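Villaseñor House Residents' Meeting
Minutes, July
Held in the second floor lounge, 7:00 p.m.

1. Minutes of the last meeting
Approved with one correction. The shelf in the linen room was put up by the Jovov crew and not by the house.

2. Laundry
The second dryer is working again. Ultport replaced the belt and left an invoice for $129, to be paid out of the house fund. Residents asked if the dryers could run later in the evening. Agreed to try 10:30 p.m. until the next meeting.

3. Bedding
Most of the discussion was on this item. The house now has more quilts and covers than the linen room can hold, and several are too big for the shelf when folded the usual way. The printed ones in particular take up a lot of space. It was suggested that floral quilts stay on the beds through the summer and only the plain spares go into storage. 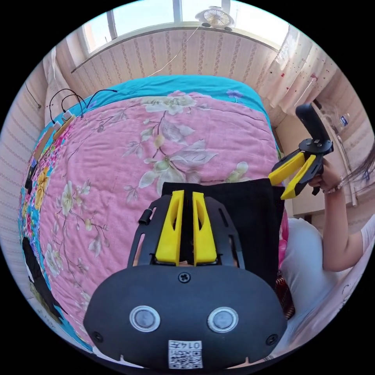 A resident asked if everyone would have to use house bedding. The answer was no – people may keep their own quilts and bring their own colors, as long as the item is labeled at one corner. Dark cloths and throws should be washed apart from light bedding, as two pillowcases came out gray last month.

Folding was also discussed. Large quilts will be folded in thirds lengthwise and then rolled. This can be done on the bed, so the lounge table stays free.

Agreed: 3 storage bags to be ordered from Flaltunel. Old sheets with tears go in the rag bin by the back stairs.

4. House fund
The balance stands at $800 before the Ultport invoice. A request for new curtains in the lounge was held over until prices are in hand.

5. Other business
The window on the landing still sticks. Reported again.
Shoes are being left on the stairs. Please use the rack.

The meeting closed at 8:10 p.m. Next meeting in August, same room. Items for the agenda can be left in the box by the mail slots.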